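Still waiting on the laundry robot
March 23, 2025

Every October the trade-show clips come round, and every autumn a few readers write in to ask whether they can stop folding their own sheets. Our answer hasn't moved much. Vomura put out a two-minute video last fall of its arm tidying a bedroom, and it was lovely to watch. It was also sped up, which the company mentions in grey type at the end.

Hard things are mostly fine. A mug is the same shape every time you reach for it, and a carton on a conveyor is better still. Soft stuff is where the promises get thin. A crumpled sheet has no handle and no proper front, and once a second piece is lying across it the machine has to work out which edge belongs to what before it can pull on anything. You or I do that without looking up from the radio.

Illey, which sells a two-fingered gripper to small shops, told us its system managed 58 of 124 pick-ups in an in-house trial with mixed pieces. Good on them for giving us the number. We'd still point out that a pick-up is the first half-second of the chore. Sorting, flattening and folding come after, and we were given no figures for those. A new hire who dropped more than half the pile would be having a chat with the boss by lunch.

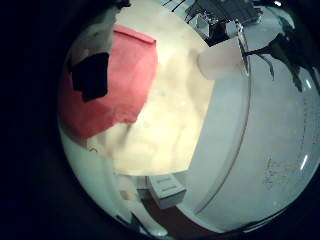 What we'd want to see before spending money

A full basket, done at normal speed, in one take. Somebody else's basket, too, with colours and fabrics the programmers haven't met. Bakura says a home model is "close", a word it also used in its last two brochures. Borkowska, to its credit, only claims to move bundles from one bench to another, and charges accordingly. If your shop does a lot of that, ask for a demo and bring your own load. For the house, keep the ironing board.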